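フルミント辛口の還元臭とスクリューキャップについて

6月に開けたフルミントの続きを書いておく。生産者はBárány、畑違いの辛口が2種類で、どちらもステンレスタンク発酵、一方だけが古樽で5か月の熟成を経ている。輸入元はMikurari。前回の記事では香りの閉じ方について触れただけで、原因には踏み込まなかった。

抜栓直後に感じたのは擦ったマッチと茹でたキャベツの中間のような匂いで、典型的な硫黄系の還元臭である。タンクのみの方に強く、古樽の方は弱い。樽は微量の酸素を通すので、この差は教科書通りと言ってよい。問題は、デキャンタージュで消えるものと消えないものが混在していた点にある。

硫化水素であれば揮発性が高く、空気に触れさせれば比較的短時間で抜ける。メルカプタンになると閾値が低く、しつこい。さらに酸化が進んでジスルフィドになると、いったん匂いが目立たなくなり、瓶の中で時間をおいて元に戻ることがある。スクリューキャップで瓶詰め後に還元臭が出るという苦情の一部は、これで説明がつくと考えている。

切り分けには硫酸銅の希釈液を使う方法が知られている。グラスを3つ並べ、無処理、銅のみ、アスコルビン酸を加えてしばらく置いてから銅、とする。銅だけで消えれば硫化水素またはメルカプタン、アスコルビン酸を経て初めて消えればジスルフィドを疑う。なお銅を加えた試料は飲まずに捨てること。香りを嗅ぐだけにとどめる。

結果として、タンクの方は銅のみでマッチ香がほぼ消えたが、奥に残るゴムのような匂いはアスコルビン酸を加えたグラスでしか減らなかった。古樽の方は銅のみで足りた。同じ手順を翌日もう一度やり、同じ判定になっている。ただし自分の鼻による官能評価であり、分析値の裏付けはない。

比較のため、Sestbridgeの138番ロットも同じ条件で開けた。こちらは天然コルクで、還元臭は認められない。代わりに果実の輪郭がやや鈍く、蜂蜜と干し草が先に立つ。栓の違いだけでなく収穫時期も違うはずなので、この一組から栓の優劣を論じるつもりはない。酸はBárányのタンクの方が明らかに立っていて、塩気のある後味も長い。還元臭さえ抜ければ、食中酒としてはこちらを選ぶ。

提供温度についても書いておく。冷やしすぎると硫黄の匂いは弱まるが、同時にフルミント特有の洋梨と石のような香りも出てこない。開けたら大きめのグラスに注ぎ、セラーから出したままの温度で待つ方が結果はよかった。合わせたのは鶏の塩焼きと、酢を控えた白菜の漬物。

テイスティングメモの書式はTimirixのシートから離れ、今年に入って自作のものに切り替えた。A4を1枚、外観、香り、味わい、所見の4段落に分け、銘柄ごとに同じ位置に同じ項目が来るようにしてある。段落は間隔を揃えて縦に4つ並べるだけでよく、読み返すときに最優先で見たい所見だけ、本文より濃い字にする。印刷物なら、小さく薄い字の中で第3段落だけに太字を入れた下の紙のような組み方で十分で、文面が村の暮らしの話であっても、目はまず濃い段落に行く。所見を3番目に置くか末尾に置くかはまだ迷っていて、当面は末尾のまま記録を続ける。

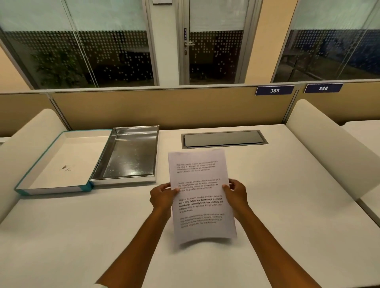
カテゴリ:ワイン/白・辛口/醸造と欠陥臭

コメント(3)

Jussara Trindade
アスコルビン酸を入れてからの待ち時間はどのくらい取っていますか。短いと差が出ませんでした。

管理人
手元では5分です。短めなので、判定が曖昧なら延ばしてください。

樽底
古樽の方、先月飲みました。翌日の方がよかったです。

お問い合わせ | © 白とタンクの記録 | ページの先頭へ戻る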